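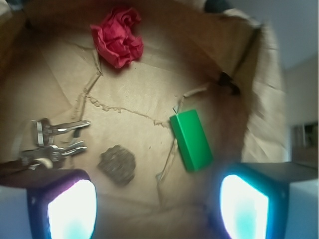 8 Jan 2025
Starch paste for kraft paper, second batch

Mirko asked me to write down the quantities this time, as the first batch was made by eye and we could not repeat it.

Recipe: 56 g wheat starch, 280 g water from the tap. I mixed the starch with a small part of the cold water until there were no lumps, then added the rest and put the pot on the low plate. Stirred with the flat wooden spoon all the time. The mixture stayed thin like milk for long, and then became thick very quickly at around 60 degrees. I was not ready for this and the bottom caught a little. I scraped only the good part into the jar and did not touch the brown skin.

It was too stiff for the brush. I made the same recipe again from the beginning, with 56 g more water put in from the start, so 392 g in total before cooking. I did not weigh it after, so I don't know how much has gone as steam. Please somebody weigh the pot empty and write the number on the handle.

The thinner one spreads well. Pushed two times through the sieve. It has a light gray color and almost no smell.

Test strips: kraft from the Flandum roll, cut along the grain and across the grain, glued with overlap of two fingers. The strips cut across the grain curled badly toward the pasted side. The strips along the grain stayed nearly flat. Musyoka says I should wet the other side with a clean brush before pasting, then both sides grow the same. I tried it on four strips and the curl was smaller, but I also used less paste on these, so the comparison is not fair. To repeat.

All strips are between the boards with felt, under the two iron weights. Do not open before tomorrow noon, also not to look!

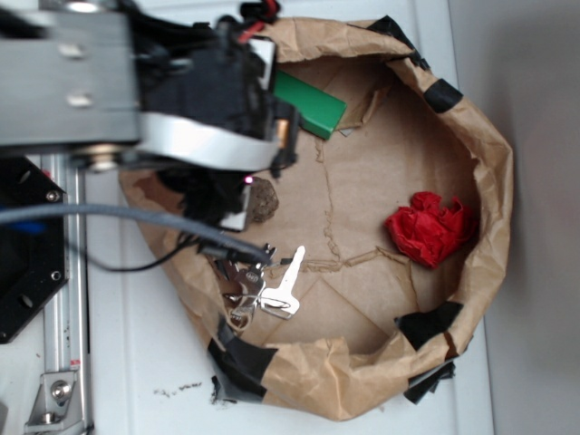 Repairs with the paste are the next question, because flat strips are easy and used paper is never flat. Old kraft has creases where the fibers are already broken, and the paste goes in there faster than in the smooth part. I want to try first a thin bridge of Mfaume tissue over the crease, and only after it the kraft patch. The shape makes difficulty too. On the bag with the rim rolled outward and black tape on it, the tear goes long and irregular over the floor, and a single straight patch would cover much more paper than necessary. For a line like this I would tear small pieces by hand and lay them one over the other, so that the edges are soft. Tape is quicker, of course, but I would like to know how the two compare after some months of use.

Jar with the paste is in the fridge, second shelf, label "Morkitz 2". It must not be eaten and it must not be frozen. If there is water on the top, stir it back in. If there is any pink or black point, throw it all away and wash the jar with hot water.

Still open:
Ask Plerkia if they sell starch in smaller sacks, ours is taking moisture.
New sieve, the present one has a hole near the handle.
Peel test with the hanging weights, Musyoka has the clamps until February.
Mirko, where is the good brush?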